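Mikrowelle entkalken und Geruch entfernen

Die Anleitung gilt für Sologeräte mit Glasdrehteller und zwei Drehreglern. Geräte mit Grill oder Heißluft müssen vorher vollständig abgekühlt sein. Zeitbedarf ohne Trocknung: 10 Minuten.

Benötigt werden:
- 160 ml Wasser
- 2 Esslöffel Zitronensaft oder 1 Teelöffel Zitronensäure
- Holzstäbchen gegen Siedeverzug
- Mikrofasertuch, weicher Schwamm

1. Gefäß wählen
Geeignet ist ein Becher aus Keramik oder Glas ohne Metalldekor. Ein weiter Rand begünstigt die Verdampfung. Becher mit Rissen in der Glasur nehmen Wasser auf und werden am Henkel heiß. 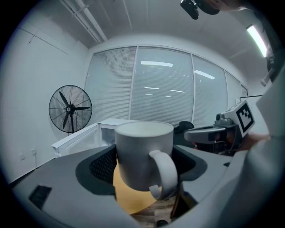 2. Lösung erhitzen
Wasser und Säure verrühren, Holzstäbchen einstellen, Becher mittig auf den Drehteller setzen. Bei voller Leistung drei Minuten erhitzen. Anschließend die Tür fünf Minuten geschlossen lassen, damit der Dampf kondensiert und angetrocknete Fettspritzer anlöst.

3. Garraum auswischen
Netzstecker ziehen. Tür ganz öffnen und den Becher mit einem Topflappen entnehmen. Drehteller und Rollenring getrennt in Spülwasser reinigen.

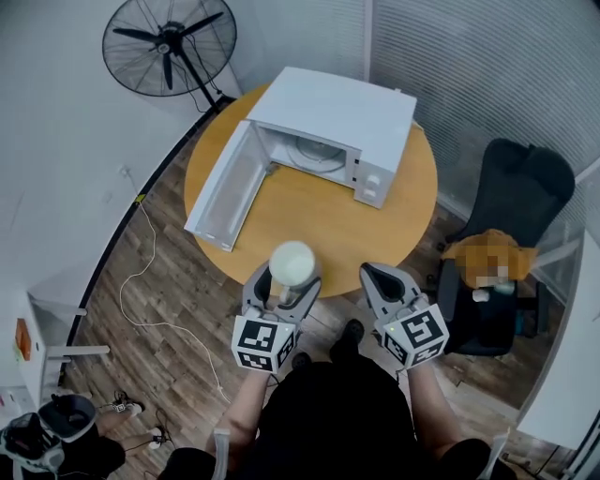 Die Decke wird zuerst gewischt, danach Seitenwände und Boden. Die Abdeckung des Hohlleiters (meist rechts, aus Glimmer) nur feucht abtupfen, nicht scheuern. Ist sie verkohlt, muss sie vor der nächsten Benutzung ersetzt werden.

4. Türdichtung und Scharniere
Rückstände am Türrahmen verhindern den bündigen Schluss. Mit einem feuchten Tuch ohne Scheuermittel abwischen. Lüftungsschlitze trocken absaugen.

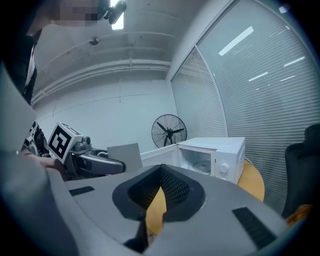 Kein Wasser in die Schlitze oder hinter die Regler bringen. Bei verzogener Tür oder beschädigter Verriegelung das Gerät nicht mehr einschalten.

5. Trocknen
Tür bis zur vollständigen Trocknung offen lassen. Hält sich der Geruch, eine Schale Natron über Nacht in den Garraum stellen und vor dem Einschalten herausnehmen.

Stand: 1. März 2022

Weitere Anleitungen
Wasserkocher Brollska entkalken
Kühlschrankdichtung prüfen und wechseln
Backofentür Majali aushängen
Filter der Dunstabzugshaube reinigen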